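Last updated: 5/13/22

Listening for a very small clock

Hedvig Sandberg keeps apologizing for the kettle. It is an old one, it takes forever, and she is convinced that visitors judge her by it. I came to her office to talk about atomic clocks and spent the first part of the visit hearing about limescale, and I have to say I didn't mind a bit. She is the sort of physicist who will happily explain anything that is put in front of her, and limescale was in front of her.

The clocks, though, are what she has given most of her working life to. Her group at the Tovorska Institute builds timekeepers that use a cloud of strontium atoms, cooled by lasers until they are almost still and then held in place by more laser light. The atoms will absorb light of one very exact color, and if you can keep a laser tuned to that color, the waves of the light become your pendulum. You count them and you have a clock.

"People think of a clock as the thing with the hands," she told me, pouring at last. "But the hands are only the counter! The clock is whatever goes back and forth underneath. A pendulum goes back and forth slowly, a quartz crystal goes much faster, and light goes so fast that for a long time we had no way to count it at all."

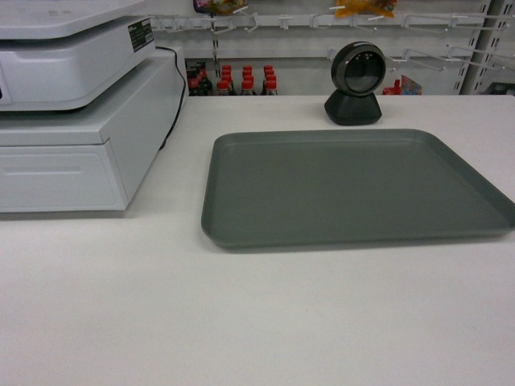 Counting it became possible with a tool called a frequency comb, a laser that puts out a great many evenly spaced colors at once, like the marks on a ruler. Sandberg remembers seeing one work when she was a student. Her adviser then was Jörg Böttcher, now retired, and she says he walked into the lab, looked at the readout for a long while, and went out again to telephone his wife.

"I thought something was wrong with it," she said, laughing. "He was just happy, and he wanted to tell someone who wasn't us."

What she is working on these days is a project called Flolta, which links two of these clocks through 400 kilometers of optical fiber. One sits in the basement under her office and the other is at a partner lab run by Bello Ojo, up in the hills. The height matters a great deal. Time passes a tiny bit faster the farther you are from the center of the Earth, just as Einstein's theory says it should, and a good enough clock will notice. Compare two of them carefully and you can work out how much higher one is than the other, without anybody carrying a measuring pole up the road.

I asked whether that was hard to believe, even for her. She thought about it for some time and stirred her tea, which had no sugar in it.

"The theory, no. I learned that when I was young and I never had a reason to doubt it. What I find hard to believe is the fiber. It runs next to a railroad for part of the way, and when a train goes by the glass stretches a little, and we see it. We see the trains, we see the afternoon sun warming the ground. My colleague Binta Ogundipe can tell you when the freight schedule changes, and she has never been to that station in her life."

Ogundipe's job is to take all that noise back out again. Part of the light is sent down the line and reflected home, and by comparing what returns with what left, the equipment can work out how the fiber has disturbed it and correct for that as it goes. She put her head around the door while we were talking, and I asked her how well it behaves. "Better in winter," she said, and then she borrowed a mug and was gone.

The group hopes to run the link without a break through August. Last year they tried the same thing and lost it after 4 days, when a cooling pump gave out in the basement and the lasers drifted off. There is a new pump now. Sandberg showed it to me with real affection, and made me put my hand on the casing so I could feel how little it shook.

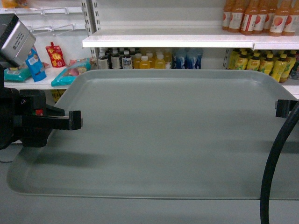 What comes after the link

There is talk of a portable version. Sakda Chaiyaporn, an engineer who joined from the instrument maker Drukov, is trying to shrink the whole apparatus until it fits in a trailer, so that it could be driven to a volcano, say, and left to feel the ground swelling underneath it. Sandberg is fond of the idea and a little nervous about the driving.

"He tells me the mirrors will be fine," she said. "I have seen him park."

By then the kettle was on again. I asked her if she wears a watch, and she pulled up her sleeve to show me a plain one that had belonged to her mother. It was 2 minutes slow, and she said she had been meaning to see to it.

14 shares | 2 comments

Contact us | © Okafor Science Letters | Back to top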